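Notebook, Furden, cloth handling
Sunday, May 23, 2021

Continued from the previous page. Topic is still the Berkwood finishing floor and what the feed stations do to the jobs there. Cloth work in the room at the same time, notes on both below.

Berkwood as it stands. Workwear comes out of the dryers in carts. At each of the 3 feed stations a person pulls a piece from the cart, finds the shoulders or the waistband, spreads it, checks it and passes it to the folder. Almost 2,000 pieces on a normal shift. 13 people on the finishing floor, counting the mending bench and dispatch.

The folder was automated long before us. Everything upstream of it is hands, and the folder sets the pace. Heikki Pesonen (shift lead) was clear on that in the call: the stations are the place people ask to be rotated out of. Reaching into the cart and holding the arms up while hunting for a corner is what they complain about. Speed comes second.

What Oson has asked for is one station handled by a two-arm machine, the others left manual. They keep calling it "removing a station." I have asked them to stop using that phrase in front of the floor. The station stays where it is. What goes is the reach, the grab and the first spread. Remaining at that position:

Inspection. Stains, torn seams, missing snaps. Currently done in the same motion as the spread, without a separate step. If the machine spreads, someone has to look at the piece on the table, and the table needs a place to stand beside it. The current layout has no such place.

Rejects. Now they go over the shoulder into a bin. With a machine at the table the bin moves to the far side and somebody has to walk to it.

Tangles. Sleeves knotted around other sleeves. Today the operator shakes the bundle. I do not expect the arms to manage this early on, so a person will be called over. Question is who, and what they are taken away from when it happens.

Work on the cloth. Blue fabric on the cream cover, hand-held grippers, same jaw geometry as planned for the arms. The operator gets no fingertips, only the jaws. Points noted:

1. Edge pick works best coming in low and nearly parallel to the table. Coming straight down tends to take a pinch of the cover as well.
2. A two-point hold with the cloth stretched between the tools gives a usable edge. The free material still hangs into the jaws and has to be cleared before the lay-down.
3. Regrasping is slower than it should be. People used to doing this bare-handed slide the fabric through their fingers to find the corner. The jaws cannot slide, so each correction is release, look, pick again.
4. Keep the wrist cord on. It costs nothing and the tool is awkward to catch.
5. Cloth lifted well off the table blocks the view of the group's side of the room and of the other tool. Berkwood will have people walking behind the station, so the lift height matters there for more than fold quality.

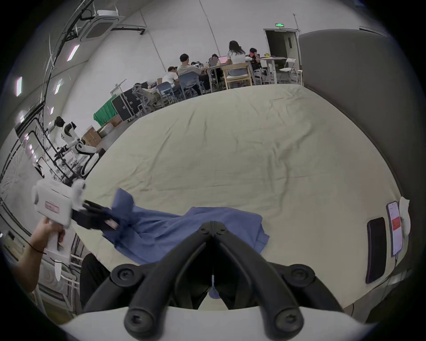
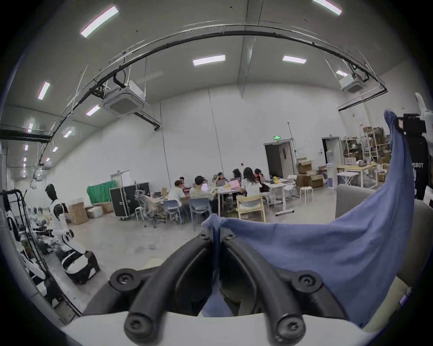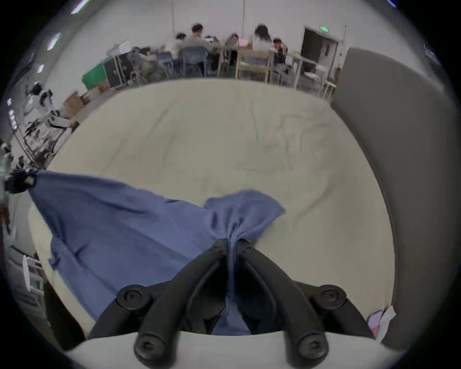
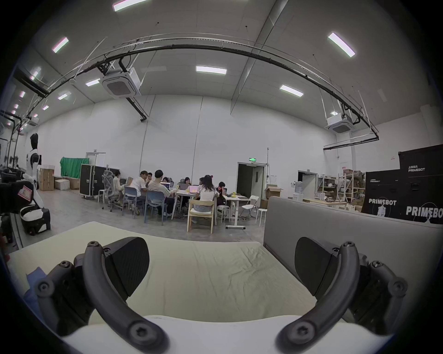 Hand-held gripper work with the blue cloth, four views. Desk group behind.

Point 3 is the one to take back to Berkwood. The corner search by feel is a skill the floor does not list as a skill. It is missing from the job description and from the training sheet, and new hires pick it up by standing next to someone. If one station goes to the arms, there are fewer places to learn it, and the manual stations still depend on it. Heikki's figure for a new person to reach pace is 2 weeks. He thinks that gets longer. I agree but have no data.

Also the rotation. Right now a person moves from feed to mending to dispatch within a shift. The feed stations are the unpopular part but also the part everyone can do, so they absorb absences. Take one out and the slack has to come from mending, where fewer people are qualified. Oson's plan does not mention absences at all.

On pay: mending and dispatch are graded above feed. Whoever watches the arms is not in any grade yet. If the position is written up as "feed, assisted" it will sit at the feed grade with more responsibility. Outside our scope, but it should be in the report, because the floor raised it before we did.

Logging. Qian currently stores the time of each pick and release and nothing about why. For the floor trial I want a reason field with a short fixed list: tangle, missed edge, double pick, damage, operator choice. Heikki asked whether the log could be used to compare people. As set up, yes, since the login is personal. Changed to a station login this afternoon. Old entries still carry names; to be stripped before anything is sent to Oson.

Terminology for the report: "operator" for whoever stands at the station, manual or assisted. Do not use "supervisor" for the assisted one, it already means something else at Berkwood.

Open:

- Cover material. Wrinkles in the cover get picked along with the cloth. Try it clamped at the far edge. Berkwood has a steel table, so part of this may go away and something else will come up.
- Dark pieces. Only blue so far. Berkwood has a lot of navy and black.
- Pieces with hard parts (snaps, zippers, knee pads). Ask Heikki for a mixed bag from the reject bin.
- Standing position for inspection. Need the floor drawing with the cart routes on it. The one we have is from before the second folder.
- Who answers a tangle call. To be settled with the floor, not with Oson alone.
- Site visit in June, full shift including changeover. Ask for time at a manual feed station first, before looking at anything else.

Grippers back on charge. Left-hand trigger is stiff again, same tool as last time, tag put on it.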